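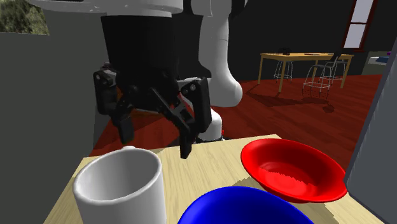
About Storkis

We teach robots to handle the stuff people leave on tables. Mugs, bowls, spoons, the lid that never fits anything! Our part of the job is gathering the examples a learning system needs, and we love it more than is probably reasonable.

Storkis started in Notdale with Henryk Grabowska and Yaneth Benavides sharing one desk and a very slow computer. There are 25 of us now. Most of our examples come out of simulation, where a person steers the arm through a task from start to finish and every joint angle and finger position gets saved along the way. Then we move the dishes, change the room and go again. A single task usually gets 400 runs before we hand it over for training, and yes, we keep the fumbled grasps too (labeled as such), so the system sees what a bad reach looks like.

Tolera Tsegaye builds our rooms, right down to the floorboards and chairs. Yến Mạc runs the operator team and trains every new person herself over five days. Bukola Onuoha checks the recordings and writes the task notes that go out with each set.

Our newest collection, Vutstead, covers 185 kitchen and dining tasks, and we're already sketching the next one. If you like puzzles and have steady hands, come visit us in July when we open the lab for tryouts!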